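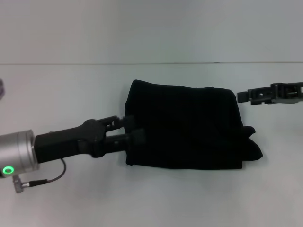
Bollance Learning Center, building walk-through
Done before the new term, September. Sewing room, kitchen, dorm, water.
OK = fine. FIX = before kids come back. WATCH = look again next month.

SEWING ROOM
Wiring to machines: FIX. Two extension cords taped together by the window. Take them out, run from the wall.
Foot pedals: OK
Irons, cords and stands: WATCH. One stand wobbles. Using it only on the end table for now.
Scissors and needle tins locked at night: OK, but the key was in the lock. Key goes in the office please
Fire extinguisher: OK, gauge in the green
Exit door: FIX. Fabric rolls stacked in front again. Moved them myself, they need a shelf.

KITCHEN
Gas hose and clamp: FIX. Hose is stiff and cracking near the clamp. New one from Frimpong Hardware, they close at 12.
Rice storage off floor: OK
Knives: OK
Drain cover: missing. FIX. Small foot would go right in
Hand soap: none at back sink, refilled

DORM
Mosquito nets: WATCH. 3 with holes, sewing class can patch them.
Bunk rails: OK after tightening. Bolts come loose every term, whoever does the next check bring the big wrench
Night light on stairs: FIX, bulb out
First aid box: low on gauze and rehydration salts. Thermometer works. Burn cream expired, thrown out.

WATER
Filter from Lostico: OK, cartridge changed. Old one was very brown.
Tank lid: FIX. Does not lock. Chain and padlock untill we get a proper one
Well test: sample went to Bunduritz with the clinic van, no result yet. Boil everything in the meantime, teeth brushing too.

YARD
Swing chain: WATCH
Gate latch: OK
Broken glass by the back wall: swept up, but check again after rain, it keeps comming up out of the dirt

Spent so far 236, receipts in the blue folder. Quote for the rewiring is 404 and that includes the stair light. Need a yes on that one before the electrician will start.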